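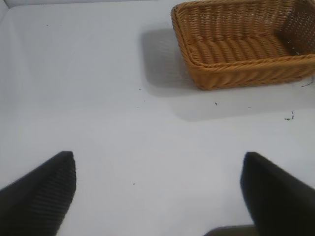 4.2 Open containers on the table

Figure 3. Wicker basket, rectangular, empty, on the pale tabletop. Rim is the thicker twisted coil.

The basket condition was the simplest one in the study and the one we argued over most. Participants got a bare table, one open container, and a pile of household odds and ends (keys, mail, chargers, a pair of gloves, loose coins). They were told to put things away "the way you would at home" and then left alone. No time limit. 133 people finished the session and 256 separate put-away episodes were coded from it, by Kavanagh and Quinlan, working apart and comparing after.

Wicker was picked over plastic after the October pilot at the Bornik site. In the pilot people treated the clear plastic bin as a sorting tool – they stacked, squared edges, took things out again to fit them better. With a woven basket they dropped. Same objects, same table hight, very different hands. We had not planned to study material at all. Breathnach noticed it while coding something else and the design was changed to make room for it.

Three things about the basket matter for reading the results.

First, the floor. It is woven like the sides, with raised rows and dips between them. Flat items like envelopes lie across the rows fine. Coins settle into the dips and people then have to pick them out with a fingernail. Several participants said they would never keep coins in one of these, then kept coins in it anyway. We count this as placement, not preference.

Second, the rim. The coil along the top edge is thick enough to rest something on, and gloves and charger cables often ended up draped over it, half in and half out. The coding scheme from Sartori's earlier work on hallway shelves had only "in" and "out." We added a third code, "over," and it turned out to be needed often enough that the earlier data should probably be looked at again. We have not done this.

Third, the end walls. There are small gaps in the weave, and light comes through. Participants did not mention this without being asked. When asked if they could tell what was in the basket from the side, most guessed yes, tried it, and changed there answer. What people believe about how hidden a thing is seems to affect what they are willing to put in. Mail with a name on it went in face down. Keys went to the bottom, under other items, which is odd for an object everyone says they need fast.

Position was left open on purpose. The basket started near one corner of the table, set at a slight angle to the edges, and participants were free to move it. We expected most to pull it to the middle or line it up with the edge first. Some did. A larger group left it exactly where it was and reached. In the follow-up interview the reason given was mostly some version of "it was already there." Kiani reads this as deference to the room: a container set down by someone else has a spot, and the spot belongs to whoever set it down. Quinlan thinks it is just laziness. The data do not settle it and the two readings predict the same behavior in a lab. A home visit would separate them, see Section 6.

Empty start vs. part-filled start. All basket episodes in this section began empty. An empty container asks for a decision about what kind of container it is, and the first object in tends to make that decision. If keys went in first, the basket became an entryway basket and mail was allowed to follow. If gloves went in first, mail was usually left on the table in a stack beside it. The order effect held for 2 of the 4 object groups, and was weak for the others. Chargers went anywhere, at any point, and we gave up trying to model them.

Limits. One basket, one table, one color of tabletop. The surface was pale and smooth, so anything left out on it stood out, and a dark or busy surface might well lower the pressure to clear it. Lighting was soft and from above and was not varied. No lids were tested. The lidded version of this task was run by the Patodar group with a different object set, and we compare only in passing, in 4.4.

Coding sheets and the full object list are in Appendix B. Interview prompts are in Appendix C, incl. the two we dropped after the pilot.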